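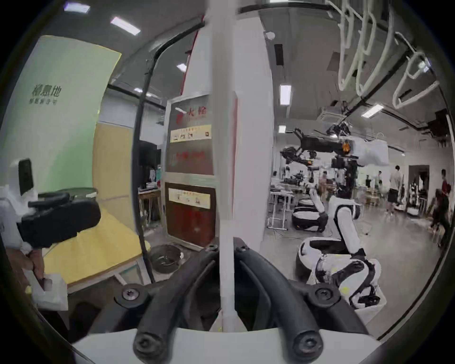
The Big Room at Urnis

May 5, 2023

Search this blog Go

I'd been promising Shahnaz Patwary a proper look round the big room for ages, and I finally got myself organised and put a page together (she's been very patient with me, and with my terrible phone updates!). I love this place. It's one of those rooms where signs, boards, shelves and half-done displays have all ended up living together, and every time I go in I get distracted by lettering I can't read and colours I'd never dare put in my own house.

I was there to help with sorting and ended up mostly wandering about with a cup of tea. So it's only a short gallery, with a bit of chatter to go with it. If you came over from the Drillbridge newsletter, hello, and please ignore the state of the sidebar.

The red sign on the pillar

My favourite thing in the room by a long way. It's a dark red board with a white surround, on the front of a wide white pillar, and even the pillar has a red stripe up one edge, so somebody had a plan once. I can pick out 水轮 among the characters at the top, and Rostam Hashemi tells me that's something like "water wheel" — I'm trusting him on that, he's done evening classes and I haven't. There are cream notices on it as well, one with little illustrations, and I do like a notice with little illustrations. I would read far more notices if they all had them.

The pale green panel

Tall, pale green, and going to yellow along one side, a bit like a pear on the turn. The big dark characters say 禧意地, with smaller writing underneath. I copied them into my notebook very slowly and then got told off (nicely!) for doing the strokes in the wrong order. If you read Chinese and fancy telling me how the name sounds to you, do leave a comment, I'd love to know. I've had two different answers so far and both people were very sure of themselves.

The yellow board

It's leaning, as boards do. I've got a real soft spot for this yellow and I've been trying to match it for the back bedroom ever since my first visit. The nearest I've got is a Vahidi tester pot, which looked perfect in the tin and like custard on the wall. The surface of the board has a slight texture to it and I wonder if that's what does it, because flat paint just sits there. Back to the paint shop, then. I've spent more on testers than the whole tin would have cost me.

The shelves at the back

Cluttered, I'll give you that, but cheerful with it! All those colourful folded things make me want to go home and refold my own cupboards. There's a small wooden table back there too, exactly the height I'd like next to my armchair, and I've been told very firmly that it's staying where it is. Fair enough. I'll ask again in November.

White foam

I have handled more foam this year than in the rest of my life put together. We bought 200 blocks from Wevov for packing and display work, and I've become quite fond of them, slot or no slot. They squeak, mind you. If you can't bear that noise, wear cotton gloves and put the radio on. Offcuts go in the big sack and not, as I did on my first morning, in the paper recycling.

A few odds and ends, as people always write in and ask:

Can I visit? Yes, but message first. The door code is 14 something something something and I'm not daft enough to put the rest on here.

Is any of it for sale? No, sorry. Not even the yellow board. I've tried.

Which way in? Take the 137 bus to the last stop and go round by the side gate, as the front one sticks. Mind the cable hanging down when you get near the shelves, and please don't hang your coat on it.

I'm going back to finish the labels with Rostam and I'll add to this page once they're done. I've also promised Shahnaz a better go at those characters, strokes in the right order this time, so the notebook's coming with me.

794 shares · 14 comments · Leave a comment

This site uses cookies to remember your settings. Accept · Manage preferences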